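Seating for Shared Workrooms: Review of the Katance Armchair
Published by the Carkley Workplace Equipment Service
Saturday, September 6, 2025

The Service reviews furniture on behalf of its member libraries, colleges and council offices. The present review concerns the Katance, a padded armchair on castors supplied by Brunet and offered to members under the current seating agreement. Four chairs were placed in the reading office at Plurkport in January and remained in daily use until the end of the review period. Staff were asked to record their remarks in the usual log, which was kept at the reception desk.

Assembly

Each chair arrived in a single carton. Assembly requires one hex key, which is supplied, and took our staff 36 minutes for the first chair and considerably less for those that followed. The printed instructions are clear up to step 5, where the drawing shows the left and right arm supports the wrong way round. Brunet has been informed and has undertaken to correct the sheet. Members who receive the older version should offer up both supports before tightening any bolt.

Comfort

The seat padding is firm. Staff who spend the greater part of the day at a desk were satisfied with it, and the back gives good support to the lower spine. Taller users found the backrest a little short. The armrests are flat pads and were generally liked by those who type for long periods, although two colleagues would have preferred a softer surface. The height lever is within easy reach and did not slip during the period of use.

Floors and movement

The chair was used on carpet in the main office and on wood in the adjoining study room. It rolls quietly on both. On the wooden floor it moves rather freely when a person stands up, and members with uncarpeted rooms may wish to order the braked castors, which are available at no additional charge. No marks were found on the floor when the room was inspected.

Cleaning and upkeep

The upholstery may be wiped with a damp cloth and mild soap. As with any black chair, dust gathers in the seams and shows readily, and a soft brush is more effective there than a vacuum nozzle. The arm fixings should be checked at regular intervals. On one chair the bolts had worked loose by the ninth week and were retightened without difficulty. The castors collect thread and hair and should be cleared at the same time.

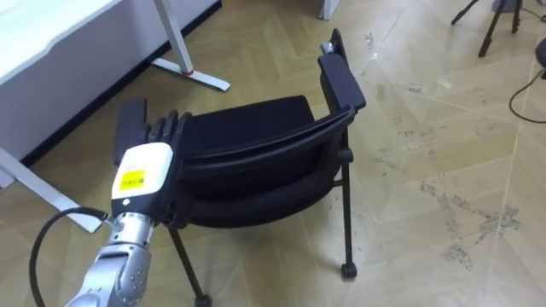 Marcelle Hervieu wrote to the Service that her own office had used the same model for 9 months, that the arms had needed tightening twice, and that she would nevertheless order it again in preference to the chair it replaced. She asked that spare arm pads be made available separately, as at present they are sold only with the complete support. The Service has passed this request to Brunet and awaits a reply.

Recommendation

The Katance is recommended for general office use and for study rooms with fixed desks. It is not recommended for counters or high benches, for which the lift does not rise far enough. Orders should be placed through the Carkley office in the normal manner, stating the type of castor required.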